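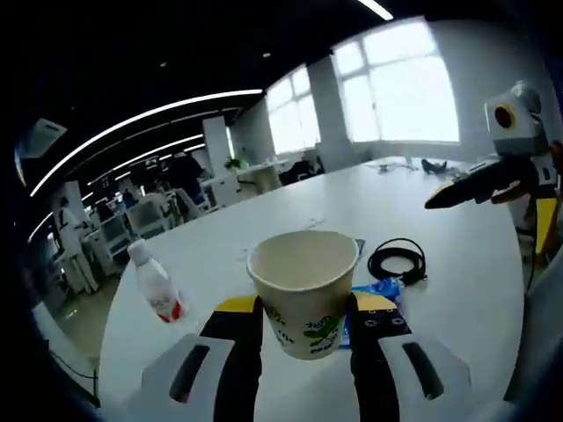

Where does a table like this go once the party's over and the shop is closed for good? It goes up the stairs to Kamrul Navaratnam's place at 62 Pernden Street, because his is the only door wide enough.

So that Wednesday in April we carried it up, Kamrul walking backward and talking the whole way, and by six in the evening it was already covered in things. It's a funny habit tables have, or maybe it's a habit people have (my aunt would say people, and she'd look right at me when she said it). A paper cup with a green leaf on it, a bottle lying on its side, a black cable in a loop, a scrap of blue wrapper, and I couldn't have told you who put down any of it.

"We could clear it," I said.

"We could," said Kamrul, and went off to put the kettle on, the old Dometti one that rattles like a bus.

I started with the wrapper, being the easiest, and then I stood the bottle up, and then I picked up the cup and stood there holding it far too long. They'd served tea in cups like that at the shop on the last day, to anyone who came through the door, and old Mrs. Mridha had drunk hers by the window with her coat still on and told me all over again how she'd met her husband in line there, in the rain, over a bag of plums!

"Are you throwing that out?" Kamrul called.

"I'm thinking about it," I said, and I set it back down on the white tabletop, and he came in with the tea and poured mine into it.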